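Gardale Flowers helpdesk
Subject: Tulips flopping and opening early in shop display
Raised by: Elmarie Adams
Picked up by: Hiếu Mạch
Status: Open

Elmarie, 9.15 am
Second lot of tulips from Prillau gone over too soon. Stems bend at the neck and blooms open wide by the afternoon. Vases were washed before filling. Customers at the Eswood branch have complained as well.

Hiếu, 9.40 am
How deep is the water, and what is near the display? Is there a heater or a fruit bowl close by?

Elmarie, 10.05 am
Vases filled nearly to the top. Spotlight overhead, on all day. No fruit.

Hiếu, 10.20 am
Please try the following:
Recut the stems by 3 cm, straight across.
Keep the water shallow and change it daily.
Wrap in paper up to the heads and leave in the cold room for 90 minutes.
Swap the bulb. Tín Đặng says yours is 4,000 lumens and the other shops use 3,000.

Elmarie, 2.30 pm
Stems recut and wrapped as above. Bulb on order. Photo attached, pink and white against the cloth.
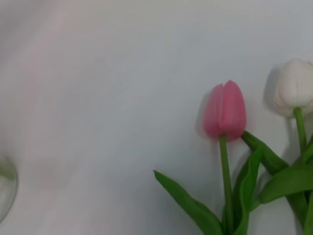 Pink tulip and white tulip, both blooms closed.

Hiếu, 2.45 pm
Thanks. Leave them there overnight with the spotlight off and send another photo at opening time. I have asked Zhuoran Lu to check the next box on arrival.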